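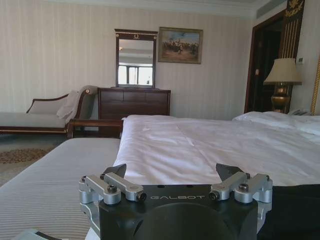 Figure 4.1 A hotel bedroom. The room is the main product that a hotel sells.

Chapter 4
The Room as a Product

After you study this chapter, you will be able to:
explain why a hotel room is called a perishable product;
calculate the occupancy rate and the average daily rate;
describe how the front office and housekeeping share information.

Opening case: A quiet November in Nekovham

Ona Kütt became the manager of the Hotel Clametti in Nekovham in the month of November, when the town has few visitors. The previous manager had left her a simple rule: never sell a room below the price in the brochure. On many nights more than half of the house stayed dark. Ona asked herself if the rule was protecting the hotel or hurting it. Before you continue to read, write down what you would do in her place.

4.1 A product that cannot be stored

A shop that does not sell a pair of shoes today can sell the same pair tomorrow. A hotel does not have this possibility. When the night is over, the unsold room-night is lost, and no later guest can buy it. For this reason we say that the room is perishable, in the same way as fresh fish or a seat on a train.

The costs behave differently. The heating, the loan and most of the salaries must be paid also when the room is empty. These are fixed costs. The costs which appear only when a guest comes – laundry, soap, breakfast – are variable costs, and they are usually small compared with the price of the room. 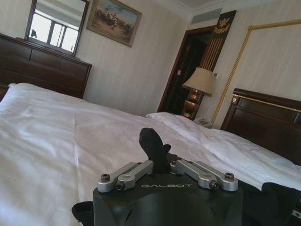
From this follows a first principle. In the short term, any price higher than the variable cost brings some money toward the fixed costs. In the long term, however, guests remember low prices and begin to expect them. A good manager has to keep both facts in mind.

4.2 Two basic measures

The occupancy rate is the number of rooms sold divided by the number of rooms available. Suppose that the Heitmann, a large conference hotel in Praltgate, has 600 rooms and sells 313 of them. Its occupancy rate is 313 ÷ 600, or 52 percent.

The average daily rate is the room revenue divided by the number of rooms sold. It says nothing about the empty rooms, so it should never be read alone.

4.3 When is a room ready?

A room can be sold only once, but it must be prepared many times.

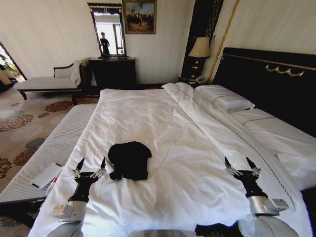

The front office needs to know at every moment which rooms are vacant, which are occupied and which are waiting for inspection. Waltraud Lindemann, head of housekeeping at the Heitmann, sends her first report at 10 in the morning and corrects it during the whole day. If the report is late, a guest may receive the key to a room which is not ready – a mistake that costs more than any discount.

We begin with the documents that both departments use.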